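Uritz | Bench Automation | Flokel Two-Finger Gripper

Flokel Two-Finger Gripper for Bench Arms
Item 307 | In stock | Ships from our Dolwood warehouse

The Flokel is a small black parallel gripper for people who want a robot arm to do the fiddly jobs at a repair bench and are prepared to be disappointed by a few of them. It bolts to the Zwahlen wrist plate with the screws in the bag. There is one spare screw. You will need it.

Can it strip a desktop computer for you? Partly. Customers ask this every week, usually right after watching a video that has been sped up. Picking a loose part off a mat and putting it in a bin is fine, and the arm will do it all night without asking for the radio to be changed. Inside a case things slow down. Cables droop, latches want a thumb, and every manufacturer has its own idea of where a screw should go. 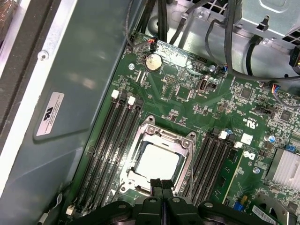 Processors are the job we get the most mail about. Lifting one straight up out of an open socket is a reasonable thing to try with the narrow fingertips, once you've set the grip force low and practiced on a dead board. Putting one back is another matter. The pins in the socket are unforgiving, and so is whoever paid for the board. We still do that part by hand, and we sell the gripper.

Memory is easier coming out than going in. Fan plugs are hit or miss. Thermal paste we'd rather not discuss.

At home, the same gripper will pick up socks. It will not pair them.

Specifications
Fingers: two, parallel, black
Weight: 157 grams without cable
Fingertips: narrow set fitted, wide set in box
Mount: Zwahlen wrist plate
Cable: 13 inches
Rated life: 4,000 open-and-close cycles before the pads need changing

In the box
Gripper, cable, wide fingertips, screws, hex key, printed guide (revised September 2019, now with the diagrams the right way up)

Not in the box
Arm, wrist plate, patience

Returns accepted unless there's thermal paste on it.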